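How a Pair of Grippers Is Looked After

Print this page | E-mail this page

A gripper is the part of a robot that holds things. Some grippers can also be held by a person. You squeeze, and two fingers close. The robot can learn from the way a person uses them.

At the Grindholm workshop, Fumiko Kaneko looks after the grippers at one table. The table is called a cell. Her job is to make sure every gripper opens, closes and holds on properly before a day of practice starts. 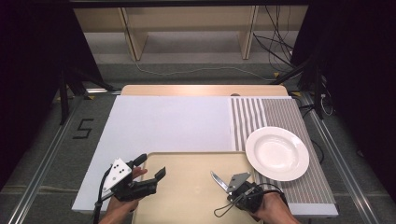 Fumiko starts at 8 in the morning. Her checklist has 40 lines on it, and she ticks each one with a pencil. Most of them are quick. A few need a screwdriver.

First come the fingers. She looks for scratches, chips and dust. Dust matters because it can make a finger slippery, a bit like socks on a smooth floor. She wipes both fingers with a soft grey cloth.

Next come the screws. Every time a gripper closes, its screws get a tiny shake. After 3000 squeezes, Fumiko checks each screw by hand, even if it looks fine. If one turns too easily, she tightens it and writes the gripper's number in the logbook.

Then she checks the cables. A cable should have a bit of slack so that it doesn't pull when you move your arm. If it has a sharp bend, it goes in the repair box.

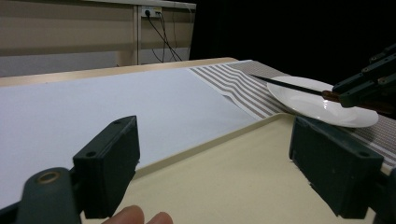 Testing the grip

Now the gripper has to hold something. Table knives are a good test. They are narrow and smooth, and the blade end and the handle end don't weigh the same. If the fingers don't meet evenly, a knife will tip or twist.

The test goes like this:

1. Pick up the knife by its handle.
2. Turn it so the blade points up.
3. Keep it still and count slowly to ten.
4. Put it down on the plate.

Only grown-ups who work at the cell do this test. Please don't try it with knives at home. A wooden spoon and a pair of kitchen tongs will teach you the same thing.

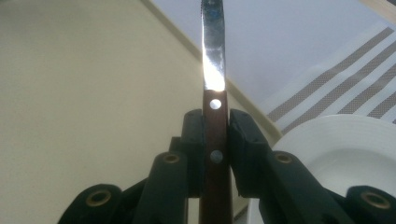

A table knife held upright by its handle, between the two gripper fingers.

If the knife slips, Waltraud Sutter takes the gripper to her repair bench. She undoes the fingers, cleans underneath them and puts them back on straight. One gripper, number 53, came back to her three times in April. It needed a new spring.

Words to know

Cell: the table and all the gear a robot team uses in one spot.
Slack: a bit of extra length in a cable or rope.
Pivot: a point that a part turns on, like the middle of a pair of scissors.

Print this page | E-mail this page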